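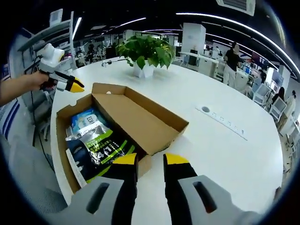 Returns Without Original Packaging: Comments on the Proposed Rule

Kinnear Members' Forum, Policy and Procedures

ehoshino (moderator)
Members are invited to comment on the proposed change to the equipment lending rules. Under the draft, any item sent back to the Latitville depot without its original box would be charged a repacking fee. Comments close on 2 April 2025.

b_jakab
I support the draft. The depot handled 3052 returns last year, and 638 arrived in packaging that did not fit the item. The cost of repacking is currently carried by all members, including those who borrow very little.

Pirnerura_branch
Our branch respectfully disagrees. Original boxes wear out after a few loans, and the borrower who receives a weak box should not pay for its failure. We ask that the rule refer to "suitable" packaging.

b_jakab
"Suitable" would have to be defined. Without a definition, the depot staff will be asked to settle every dispute at the counter.

k.tripathi
A definition already exists in the shipping guide: a rigid box, closed on all sides, with 2 inches of padding. I would also request a grace period through November — many members still hold items on long loan.

Pirnerura_branch
We could accept that wording. We remain opposed to the fee for first returns.

ehoshino (moderator)
Both points have been recorded. Please send branch votes by private message.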